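Bring back the paper timetable

Tapley Shire stopped printing its bus timetable in November. The notice said passengers could find everything in the Datance app, which covers the route from Tapley to Hidbridge and the 13 stops along it. I have the app on my phone and use it most days. I still think the decision was wrong and should be reversed.

Printing had a cost, and the shire published it: $3544 for the last run of 2000 copies. That bought a folded sheet in the library, the chemist, the post office and the bakery. People took one home and stuck it on the fridge, where the whole household could read it.

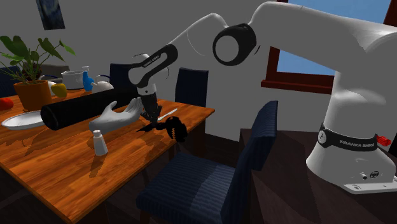 Mobile coverage drops out past the Dania turn-off and doesn't come back until the silos. Four stops are in that stretch. Someone waiting at one of them can't load the app at all, and the poles there carry a route number and nothing else. If the bus is late, they have no way of knowing whether it has already gone.

Then there are the people who don't own a smartphone, or who own one with a cracked screen and no data left before payday. The shire's survey on the change was online only, so I don't put much weight on its finding that most passengers were happy.

Supporters of the app say a printed sheet goes out of date. It does, but our timetable has changed twice in six years. Live tracking is useful - I check it when it's raining - but it tells you where the bus is now. It's a poor way to plan a specialist's appointment in Hidbridge on a Tuesday three weeks off, with a connection to make at the other end.

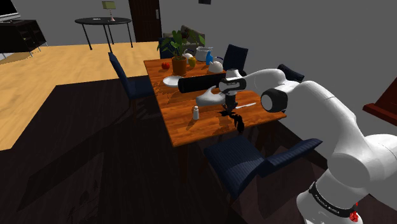 Could the shire just print fewer copies? A shorter run would suit most of us, provided the library and the chemist were kept stocked and a laminated copy went up at every stop.

I'd start with the four stops that have no coverage. Those could be done before the school holidays, and the rest can wait for the next budget.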